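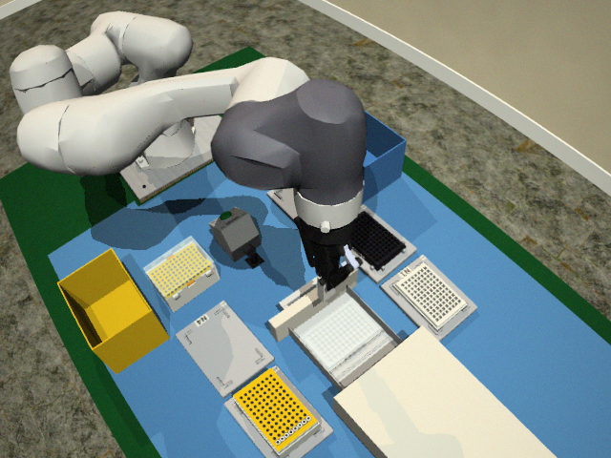 Can a robot learn laboratory work in simulation before it touches a real sample? For many simple handling tasks it can, if the simulation is varied enough and if the robot is also trained on the mistakes it is likely to make.

Skallik releases results of simulation study on robot handling in the laboratory

OTARD, 2021-08-17. Skallik, the laboratory automation company, and its research partner the Nwachukwu Institute today make public the results of a joint study on training robot arms for bench work. The study describes a training method with the name Clikodside, in which the robot learns only in a computer-rendered workspace and receives no demonstration on real equipment.

In most laboratories which use robot arms, every movement is still programmed by hand. An engineer teaches the arm where the plate holders are, where the drawer handle is and how far the drawer must be pulled. If the bench is arranged in a new way, this work starts again from the beginning. For big laboratories this is acceptable, but for small ones it is often the reason why they do not automate at all.

With Clikodside, the workspace is built as a simulation. It contains the arm with its gripper, holders for plates and racks, a tip box, open bins and a storage box with a drawer for well plates. The software then changes the arrangement of the objects, the light and the surface of the floor between the training runs. The arm must find the right movement in each arrangement by itself.

The new part of the method is the handling of errors. When a run fails, it is not thrown away. The software goes back to the last moment at which the task could still be completed, and it starts several new runs from this moment. In this way the robot gets much practice in difficult positions, for example when the fingers meet the drawer handle at a wrong angle.

The team tested the method on 4 tasks: opening a drawer, taking a well plate out of it, placing the plate in a holder, and closing the drawer again. Training used 3,339 simulated arrangements. Afterwards the trained controller was tested in 2,000 further runs, with arrangements which it had not met in training. Compared with a controller trained in the usual way on the same arrangements, it completed more runs in all tasks. The difference was biggest in opening the drawer and smallest in placing the plate.

The partners wish to be clear about the limits of the result. All tests which are reported today were made in simulation. Liquids were not simulated, so the study does not say anything about spilling. Transparent and semi-translucent plastic parts also remain difficult, as their appearance changes strongly with the light. The controller failed more often when a plate stood very close to the wall of the drawer, and the team does not yet have a good solution for this case.

Tests with a real arm are planned in the laboratory of Skallik in Otard. They will last nine weeks and will use the same tasks in the same order. The partners will publish the results also in the case that they are worse than in simulation.

The technical report and the workspace files can be requested free of charge by universities and public research laboratories. Commercial users are asked to contact Skallik for the conditions.

About Skallik
Skallik develops software and holders for automated laboratory benches. The company has its office and its test laboratory in Otard.

About the Nwachukwu Institute
The Nwachukwu Institute is a private research institute. It works on robot learning and on simulation methods.

Press contact
Skallik, Press Office, Otard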